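Chapter 6
Comparing Grippers on Soft Goods 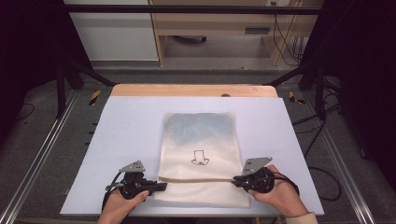 Most of the grippers in Chapter 5 were tested on blocks, bottles and machined parts. Those objects keep their shape. You can measure one, set an opening width, close the jaws and expect the same contact on the next try. Cloth, cord and thin bags give you no such starting point. The object changes shape as soon as it is touched, and a second trial never begins quite where the first one did.

This chapter is about running a fair comparison under those conditions. We use one job throughout: closing a fabric bag by pulling its drawstring from both ends. It needs two grippers, it needs a fine pinch, and it goes wrong in ways that are easy to sort into types.

The running case comes from the test shop at Pickering, where Milagros Espinoza and Lorraine Kershaw compared two sets of jaws over one April. The first set, from Benness, had narrow steel tips with a ground face. The second, from Edach, had wider tips with a rubber pad. Both were mounted on the same hand-held bodies, so that an operator could do the job by hand before any arm was programmed. Section 6.2 covers hand-held trials in detail.

Espinoza's first plan was simple. Each operator would close the bag 15 times with one set, change tips, and close it 15 times with the other. Kershaw objected. An operator who has just closed a bag 15 times is better at it than when he started, and whichever set went second would get the benefit. They switched to short blocks in mixed order. It took longer – tip changes ate most of an afternoon – but the results could be used.

They also had to decide what counted as a success. A cord can be held at both ends and still slip a little during the pull. The bag can close on one side and stay open on the other. In their log, a trial passed only if both ends stayed in the jaws and the mouth of the bag was shut to less than 43 millimeters. Slips were written down separately, even on trials that passed. You will see in Section 6.4 why that second column mattered more than the first.

One early batch had to be thrown out. The bags had come from Pollport in two shipments, and the cord in the second was stiffer. The operators noticed it before the log did. After that, every bag got a number on a paper tag, and each set of jaws was given the same share of each shipment. The final comparison used 74 bags, with over 3042 trials recorded across all operators.

By the end of this chapter you should be able to:

Write a pass rule for a task with a soft object
Choose a trial order that does not favor one gripper
Record slips, drops and regrasps as separate events
Decide when a batch of trials should be discarded

Terms used in this chapter: pinch grasp, regrasp, slip, block order, tip compliance, pass rule.

6.1 What Changes When the Object Is Soft

Start with the cord. When two jaws close on a steel rod, the rod pushes back and the contact area stays small. A cord flattens. The area grows as the force goes up, and so does the friction, up to the point where the fibers begin to roll over each other. Past that point, more force helps very little.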